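Runde Bodenmatte Nivby
Gelbgrüne Arbeits- und Spielunterlage für Seminarräume, Werkräume und Gruppenräume

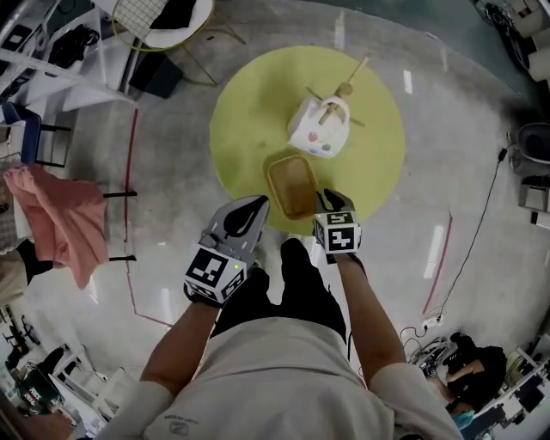

Die Bodenmatte Nivby gehört zum Raumprogramm der Firma Bivileck und ist für Tätigkeiten vorgesehen, die im Stehen, Hocken oder Knien unmittelbar am Boden ausgeführt werden. Sie bildet auf glatten Hartböden eine klar begrenzte Fläche, auf der Material ausgelegt, sortiert, zusammengesteckt und wieder eingeräumt werden kann. Das Modell wird in Bildungseinrichtungen, Werkstätten und Büros mit offenem Grundriss eingesetzt.

Artikelübersicht

Bezeichnung: Nivby, rund
Durchmesser: 140 cm
Farbe: Gelbgrün
Geeignete Untergründe: Beton, Estrich, Linoleum, Parkett, Fliesen
Nicht geeignet für: Teppichboden mit hohem Flor, Außenbereiche
Reinigung: Absaugen, feuchte Handreinigung
Gewährleistung: 2 Jahre
Lieferzeit: bis zu 7 Werktage innerhalb Deutschlands

Verwendungszweck

Die runde Form hat sich dort bewährt, wo mehrere Personen von verschiedenen Seiten an dieselbe Stelle greifen oder wo eine einzelne Person die gesamte Arbeitsfläche vor sich haben möchte. Eine Vorzugsrichtung besteht nicht. Die Matte kann daher frei im Raum liegen und muss weder an Wänden noch an Möbeln ausgerichtet werden.

Typische Anwendungen sind das Auslegen von Bausätzen und Steckmaterial aus Holz, das Sortieren von Kleinteilen in flache Schalen, das Ein- und Auspacken von Tüten und Schachteln sowie Übungen zur Handhabung von Gegenständen und Werkzeugen. Der gelbgrüne Farbton hebt sich von grauen Böden deutlich ab. Helle Papierverpackungen und naturfarbene Holzteile bleiben auf der Fläche gut erkennbar, auch wenn Deckenleuchten auf dem umgebenden Boden Spiegelungen hervorrufen.

Für Arbeiten mit Flüssigfarben, Lösungsmitteln oder heißen Gegenständen ist die Matte nicht vorgesehen. Bei Klebearbeiten ist eine zusätzliche Unterlage zu verwenden.

Aufstellung im Raum

Der Untergrund muss eben, trocken und staubfrei sein. Vor dem ersten Auslegen ist der Boden zu kehren und nebelfeucht zu wischen. Die Matte wird in der Mitte des vorgesehenen Bereichs entrollt und von innen nach außen glatt gestrichen. Leichte Wellen am Rand, die vom Transport herrühren, legen sich in der Regel über Nacht.

Rings um die Matte ist ein freier Streifen von mindestens 60 cm einzuhalten. In Räumen mit wechselnder Nutzung empfiehlt es sich, diesen Bereich mit farbigem Bodenband zu kennzeichnen — eine schmale rote Linie ist auf grauem Beton auch aus größerer Entfernung zu erkennen. Stühle und Regale werden außerhalb der Kennzeichnung abgestellt. Rollcontainer und Stühle mit Rollen dürfen nicht über die Mattenkante gefahren werden.

Leitungen und Steckdosenleisten sind so zu führen, dass sie weder unter noch über der Matte liegen. Wo sich Kabel auf dem Boden nicht vermeiden lassen, sind sie in einer Kabelbrücke zu verlegen oder an der Wand entlangzuführen. Schreibtische mit Geräten sollten so stehen, dass die dort beschäftigten Personen ihren Platz verlassen können, ohne die Matte zu betreten.

Kombination mit weiterer Ausstattung

Nivby wurde farblich auf die Sitzmöbel der Reihe Katona abgestimmt. Zu dieser Reihe gehören ein runder Stuhl mit Drahtgestell in Gelbgrün und schwarzem Sitzkissen sowie ein Stapelstuhl in Blau. Für die Aufbewahrung stehen die weißen Regale der Reihe Tuteo zur Verfügung, die in offener Ausführung und mit Türen geliefert werden.

Zum Ablegen kleiner Teile sind flache rechteckige Schalen mit umlaufendem Rand erhältlich. Sie werden am vorderen Mattenrand platziert und verhindern, dass Stäbe, Kugeln oder Verbindungsstücke auf den Boden rollen. Die Schalen sind stapelbar und passen in die Fächer der Tuteo-Regale. Stuhl, Regal und Schalen sind nicht Bestandteil des Lieferumfangs der Matte und müssen gesondert bestellt werden.

Betreten und Belastung

Die Matte darf mit sauberen Straßenschuhen betreten werden. Schuhe mit groben Profilen, Absätzen oder Metallbeschlägen sind nicht zulässig. Auf der Fläche stehende Gegenstände sollten eine ebene Unterseite haben. Schwere Geräte mit punktförmigen Füßen hinterlassen Druckstellen, die sich nicht in jedem Fall zurückbilden.

Bei Übungen, die im Stehen mit vorgebeugtem Oberkörper stattfinden, sind regelmäßige Pausen einzuplanen. Für längere Tätigkeiten in Bodennähe hält Bivileck Kniekissen bereit.

Pflege und Lagerung

Lose Verschmutzungen werden mit dem Staubsauger und glatter Düse entfernt. Flecken sind möglichst sofort mit einem feuchten Tuch und pH-neutralem Reiniger zu behandeln, anschließend wird mit klarem Wasser nachgewischt. Die Matte muss vollständig trocken sein, bevor sie zusammengerollt wird. Scheuermittel, Dampfreiniger und chlorhaltige Mittel greifen die Oberfläche an und führen zum Verlust der Gewährleistung.

Zur Lagerung wird die Matte mit der Oberseite nach außen gerollt und liegend aufbewahrt. Falten oder Knicken ist zu vermeiden — auch bei kurzen Transporten innerhalb des Hauses. Der mitgelieferte Gurt darf nur handfest angezogen werden.

Lieferumfang

Eine Bodenmatte Nivby, rund
Ein Rollgurt
Eine Pflegeanleitung in deutscher und englischer Sprache

Bestellung und Beratung

Einrichtungen der öffentlichen Hand können auf Rechnung bestellen. Bei der Ausstattung mehrerer Räume erstellt Bivileck auf Grundlage eines Grundrisses einen Aufstellplan, in dem Mattenposition, Freiflächen und Möbel eingetragen sind. Der Plan wird dem Angebot beigefügt und ist für den Auftraggeber kostenfrei.

Ansprechpartner für die Raumplanung ist Gyula Szénási. Fragen zu Pflege, Ersatz und Gewährleistung bearbeitet Sihan Xia. Beanstandungen wegen Transportschäden sind unter Angabe der Bestellnummer und mit Aufnahmen der Verpackung einzureichen. Beschädigte Ware darf bis zur Klärung nicht benutzt werden.

Eine Rückgabe ist bei unbenutzter Ware in der Originalverpackung möglich. Von der Rückgabe ausgenommen sind Sonderanfertigungen in abweichendem Durchmesser.

Stand der Produktinformation: 24.03.2024. Änderungen an Ausführung und Farbton bleiben vorbehalten.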